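Fond vert en tissu Trendow, réf. 548

Toile unie pour incrustation, destinée aux studios photo et vidéo, aux salles de cours et aux ateliers. Le tissu se monte sur un cadre ou sur un support de fond et se tend à l'aide de pinces. Les pinces sont vendues séparément, par sachet. 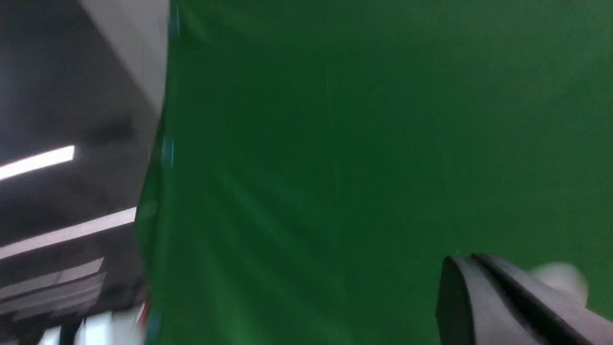 Accessoires de studio > Fonds et toiles

Coloris : vert moyen saturé, uni. De petites pinces bleu canard réparties le long du bord suffisent pour un montage courant. La toile est livrée pliée. Un pli vertical peut rester légèrement marqué au déballage : repasser à fer doux sur l'envers, ou laisser la toile tendue deux jours avant la prise de vue. Éclairer le fond séparément du sujet.

Entretien : lavage à froid, sans adoucissant. Ne pas sécher en machine.

Voir aussi : support Sellwood, sachet de pinces Ferska.
Stock : 426 pièces
Contact revendeurs : Eugeniusz Domański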